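The Second Life of a Paper Sleeve

The first thing you notice about old sewing patterns is the sound. Unfold one from the 1950s and the tissue crackles like dry leaves, and everyone in the room leans in a little. I have now heard that sound in a church hall, in a school kitchen and on a moving train, and I still lean in.

I came to home sewing late and badly. My first skirt had a zipper that opened from the bottom. But in the town of Cirlow, where I moved for work and stayed for the river, there is a lending library for patterns, and once I'd walked through its door I was gone. It holds 501 of them at last count, kept in envelopes and sorted by garment, then by decade, then by how brave you have to be. You borrow one the way you would a novel. You trace it at home, you bring it back, and you write a note on the card inside.

The cards are the best part! "Runs long in the body," says one, in green ink. "Made this for my sister's wedding, danced in it until two, no split seams." Another says only "pockets too small for a phone," and under it, in a different hand, "pockets too small for anything." There are corrections to the corrections. Somebody has redrawn a collar on the back of a grocery receipt and tucked it in with the instructions, and it's a much better collar.

Shahla Talebi started the library with patterns she inherited from an aunt who had sewn for the Ahmadpour dress shop, long closed, on the corner where the bank is now. "She never threw out a draft," Talebi told me, lifting the lid off a hatbox full of brown paper. "You can see her changing her mind." And you can. One blouse has 3 versions of the same sleeve, each a bit fuller at the cap than the one before, with pencil arrows showing where the ease should go.

Sleeves are where she gets excited, and she got me excited too. A bodice is mostly a matter of measuring, she says, but a sleeve has to work while you reach for a shelf, drive a car or hug someone. The curve at the top has to be a little longer than the hole it fits into, and all that extra has to vanish into the seam without a pucker. The first time mine did, I called my mother.

The library lends more than paper. There are sleeve boards, hams for pressing curves, and 2 Monder machines that weigh as much as a calf and sew through denim as if it were butter. People drive over from Pluvum to use them, often with a pair of work pants and a hopeful expression. On a busy evening in November I saw a teenager putting the hem on a cape, a retired roofer learning buttonholes and a young father trying to turn a bedsheet into a ghost costume with proper darts.
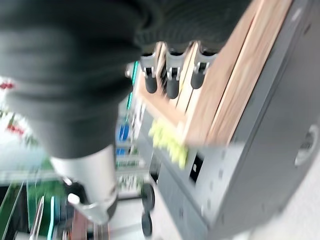
Paper patterns need to lie flat, stay dry and be easy to find, and every collector I've met has a theory about how to do it. Some swear by hanging them from hooks, like the professionals do with their card blocks. Others fold and refold until the creases give out. Talebi likes plain gray metal for storage, something like the piece on the right of the photograph, and she'll talk happily about drawer depth for as long as you let her. Wood looks lovely, she admits, but an old wooden chest can stain tissue along every fold -- she has a bridal gown pattern from her aunt's pile with brown stripes to prove it. Anything too brittle to handle gets traced onto fresh paper, and the original goes away in a box.

Tracing is slow work, and I love it. You smooth the paper, put weights on the corners (river stones, in my case) and follow somebody else's line with your own pencil. Notches, dots, grain lines, the small double mark that tells you which side is the back. After an hour you know things about a coat that you'd never learn by wearing it.

The loan book has more than 700 entries by now, and plenty of them are for the same few patterns: an apron dress, a boxy jacket, a pair of pajamas that seem to fit every human being alive. The pajamas are out again. I'm next on the list, and I've already bought the flannel -- dark red, with a tiny check that I'm going to have to match at the side seams.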